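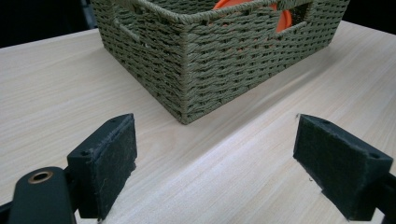 Is the Bonico salad spinner worth buying if you already have a colander and a clean dish towel?

It depends on how much salad you eat. If it's a couple of times a month, keep the towel. We go through greens like rabbits at my house, and after one summer with the Bonico I wouldn't want to go back.

I held out for years, mostly over cupboard space. A spinner is a big hollow thing and my kitchen has three lower cabinets, one of which is full of pipes. Then our farm share started sending kale, chard, and these giant sandy heads of butter lettuce, and I got very tired of flapping a wet towel over the sink and spraying the window.

So, the Bonico. It's the pump kind, where you push down on a knob in the middle, and it takes maybe 20 pumps to get a full load of lettuce dry enough that dressing sticks to it. The pump has a nice bounce. There's a brake button on the side of the knob and I love it way more than I should (it stops dead, with a little zip sound!). My mother's old pull-cord spinner used to walk itself across the counter and this one stays put, thanks to a rubber ring on the base.

Herbs are where it falls down a bit. Cilantro is fine. Dill and thyme slip through the slots and end up plastered to the outer bowl, so I've gone back to the towel for those. I also tried it on blueberries, once. Don't.
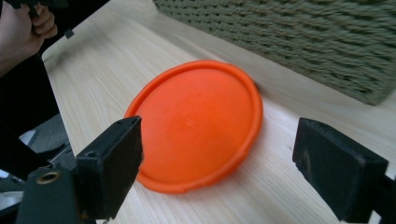 Cleaning is my other gripe. The top comes apart, or so the leaflet says, but you need strong thumbs and a fair amount of faith. Water gets in around the pump and sloshes about in there until you pull it open, and if you put it away like that it smells like a pond by the end of the week. I now leave it upside down on the rack overnight and that mostly does the trick. The bowl and the inner basket are easy, just a rinse and a wipe.

I did look at the Skurkley before buying. It has a crank handle, it costs 11 dollars less, and a neighbor let me try hers. The crank is okay but you have to hold the whole thing down with your other arm like you're wrestling it, and there's no brake. If you've got a small kid who wants a job at dinnertime, the crank might win, though.

As for storage, I ended up keeping it on top of the fridge with the onions inside it. Not elegant. It has been used more than 50 times by now and the knob still pops up the way it did in June, so I'm calling it money well spent. I'd just like a smaller one, too, for when it's only me and half a head of romaine.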